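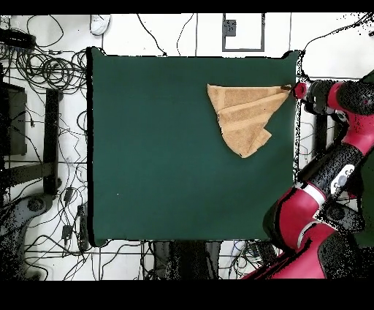 6th February, linen corner, Jandthorpe

Continued with the towels today. The question is still the same: which fold do we write in the sheet for the guest rooms at Cenden, and how much the cloth on the table helps or disturbs.

Tan terry towel, on the green cloth. The green cloth stays. On the bare top the towel was sliding when I pulled one corner, and the first fold came out crooked every time. On the cloth it holds better, but now the lower edge likes to curl back under itself, and then the second fold has a lump inside. I must open the edge by hand before I continue.

What I tried:

- Half, half again, then thirds. Good on the shelf, too thick for the narrow basket.
- Thirds along the length, then half. Best so far. 4 towels made one after another, 3 of them acceptable.
- Start from a bunched towel, lift one upper corner and let it hang. Works if it is really the corner. If I take the hem a little beside it, the towel hangs in a triangle and I turn it two times before I find the long side.

The woven bands are useful. If they lie parallel to the table edge, the fold is straight, and I do not need the ruler. I would put this in the sheet as the first point.

The edge is fraying a little. Zieliński offered to replace the whole set, minimum order is 200 pieces, which is too much for us. I asked Voleten for a smaller quantity, no answer yet. The old price from November is in the blue folder.

To do: wash one towel again and repeat the thirds fold, it may behave different when it is softer. Also iron the green cloth, the edges are not quite even.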